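News from the Sunday bread evenings

Many of you asked me in the hallway how the sourdough evenings are going, so I write it down once for all the members. We have now had five evenings in the kitchen of the Norwood house, and the starter that Innes Strachan brought in a pickle jar is still alive. It lives on the shelf over the refrigerator. Please do not move it closer to the window, as somebody did in the second week. It became very cold there and slept for two days.

I am not a baker by profession. I learned bread from my aunt in Lūse, who never weighed anything, and when I came to this country I had to learn it a second time, with numbers. So my recipe is a mixture of her hands and a kitchen scale.

The flour question

We started with the strong white flour from the Trillska mill, and for the first evenings I would still recommend it. It forgives many mistakes. On the third evening Priit Pētersons brought a bag of dark rye and we replaced one fifth of the white flour with it. The dough was stickier and two people became a little angry with it, but the taste was deeper and the bread stayed good until Wednesday.

If you bake at home, this is the dough we use for one loaf:

500 grams of flour, white or with some rye
400 grams of water, a little warmer than your hand
100 grams of active starter
10 grams of salt

It is quite a wet dough. If you never made bread before, keep back a small cup of the water and add it only when the dough feels too stiff. My own first loaf with this amount of water spread over the whole tray and looked like a hat that somebody sat on.
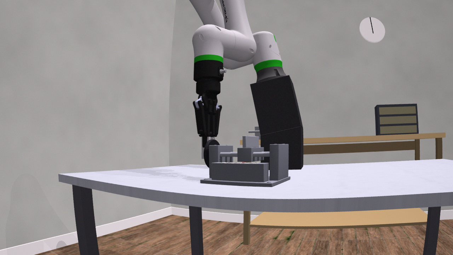

Folding, and why we stopped kneading

In the beginning we kneaded for a quarter of an hour, because some of us like it and it is good for the shoulders. Now we only fold. You wet your hand, take the dough from one side, pull it up as high as it wants to go, and lay it over itself. Then you turn the bowl and do the same again, until you have gone all the way around. After this the dough rests for half an hour under a towel. We do it four times in one evening, and between the folds there is time for tea and for complaining about the parking.

The dough should feel different each time. After the first fold it is still rough, and after the third it becomes smooth and holds together when you lift it. If it tears quickly, let it rest longer before you try again. Innes says that her dough always tears, but she also opens the towel every few minutes to look at it, and I think it gets dry on top.

For the night everybody takes the dough home in a covered bowl and puts it in the refrigerator. In the morning you shape it, wait until it has grown by half, and bake it in a heavy pot with the lid on. I take the lid off for the last twenty minutes. The crust should be darker than you think is correct. Last time one loaf weighed 998 grams after baking, with walnuts and dried plums inside, and its owner was so proud that she carried it through the whole building. 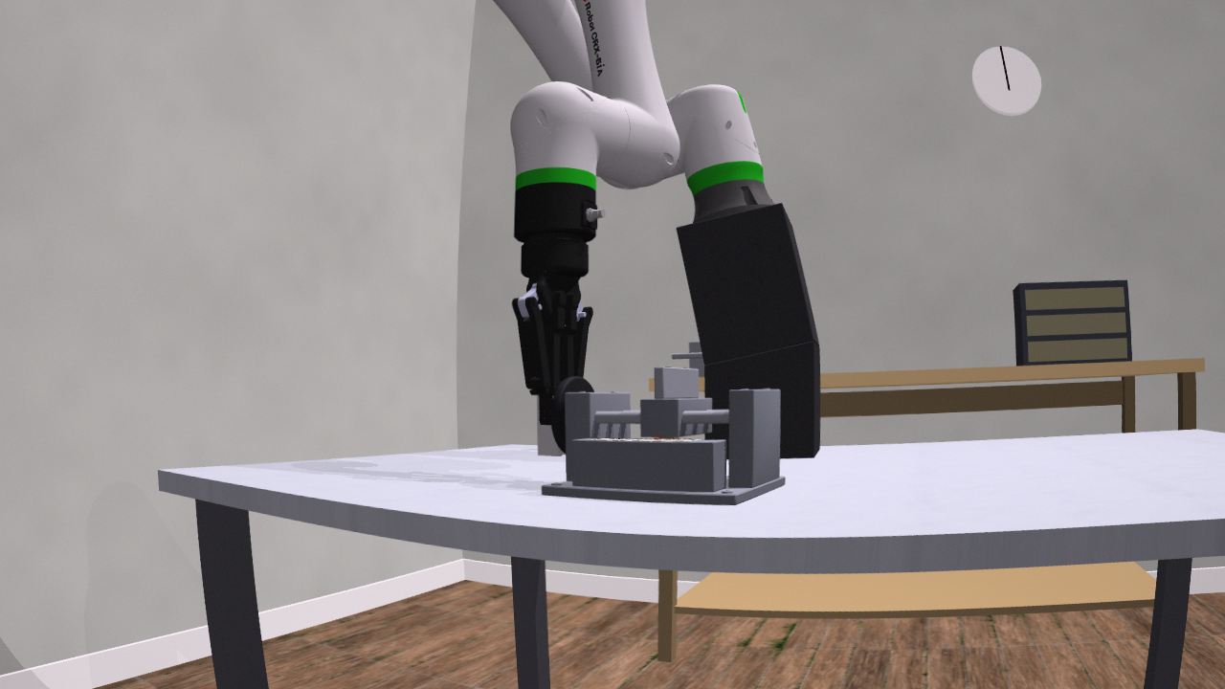

What to bring next time

The evenings continue on Sunday at six, also in July, unless the weather is very hot. Please bring:

a bowl with a lid, or with a plate that fits on top
a clean kitchen towel
an apron, if you care about your clothes
a small jar, if you want to take some starter home

Flour and salt are already in the cupboard. We collect a few coins in the blue tin for the next bag. The second scale is broken again - it shows a different weight every time you look - so if you have a spare one at home, we would be grateful to borrow it.

Two more wishes. Please wash the dough bowls in cold water first, because hot water makes the dough stick like glue and then the sink is blocked. And please write your name on your towel. There are three towels with yellow stripes in the drawer and each of them has at least two owners.

For the next evening we plan flat breads with onion and caraway, the way they are made in Holtis. They need no night in the refrigerator, so you can eat them the same evening. If you have a cast iron pan that you can carry without hurting your back, bring it too.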